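4.2 What people keep near the sink

I want to spend this section on colanders, which I know sounds like a strange thing to give a whole section to. When we started the Kustow kitchen study I had them down as one line in the inventory sheet, somewhere between the mixing bowls and the grater. By the second month of going through the material I had a separate folder for them, and by the end I was boring my family with it at dinner.

The reason is simple enough. We had 1111 kitchen diary entries from the households in Brotivau and Gounder, and the colander kept turning up in places where I wasn't looking for it. People wrote that they had drained pasta in it, sure, but they also wrote that they kept lemons in it, or let it hold the clean spoons while the rack was full, or put it upside down over a plate of something so the flies would stay off. One entry from June just reads "berries in the green one, still in the green one, ate them out of the green one." I love that entry. It tells you more about how a kitchen runs than any of the survey questions I wrote (and I wrote a lot of them, and I cut most of them later).

So I went back and recoded. In the first pass, described in Section 3, we had sorted every object by what it was sold for: cooking, serving, storing, cleaning. The second pass sorted them by what the diary said the person did with them that day. A frying pan hardly moves between the two schemes. A colander moves all over the place, and so do big jars and baking trays, though not as far.

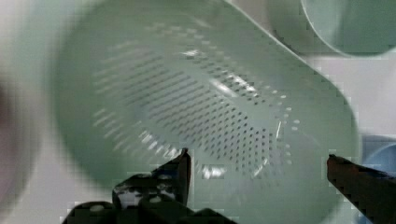

Figure 4. Plastic colander from the study's object set, inside of the basin.

Shape seems to matter a lot more than I expected going in. I had assumed that a colander was a colander, and that whatever people did with one they'd do with any of them. But the diary keepers were picky! They had strong feelings about round versus long, about metal versus plastic, about feet or no feet. The long, rounded kind with soft corners, like the mint-green one in Figure 4, was the kind people told us they left out on the counter, and several of them said it was because it "looks like a bowl anyway." The holes came up too. With small holes set close together, as they are across the floor of that basin, people were happy to rinse rice or lentils, and they said so, sometimes at length. With big holes or slots they kept a second strainer for grains and complained about having to store it. I hadn't put hole size in the coding sheet at all, so I had to go back to the objects and add it by hand, which took me most of a very long week and a lot of coffee.

Material was messier. Plastic colanders were described as light and easy to grab, and people didn't mind them banging around in the sink. Metal ones were trusted with boiling water. A fair number of households had one of each and split the work that way, with hot things going to the metal and cold things to the plastic, and if you asked them whether they had a rule about it they said no. Then you read their diary and there it is, followed day after day. I should say that I do the same thing in my own kitchen and had never noticed, so I'm in no position to be smug about it.

There is one thing I can't settle with this material, and it bugs me. We don't know whether people picked a colander because they already meant to use it as a fruit bowl, or whether it drifted into being a fruit bowl after a few weeks on the counter. The diaries ran for 12 weeks, and most of the objects were in the house long before that. The Sterosora households, who joined late, were asked when each item came into the home, but plenty of them just wrote "ages ago," and I can't do much with ages ago.

For the counts in the next section I treat a use as "settled" if it shows up in at least 2 separate weeks in the same household. It's a low bar, I know. I tried a stricter one and lost nearly all the small households, who cook less and write less, and whose kitchens were often the ones where a single colander was doing the most jobs. Entries that mention a colander without saying what was in it are left out of those counts but kept in the word lists in the appendix. The full coding sheet, with the hole size column added, is the version dated September 17, 2022.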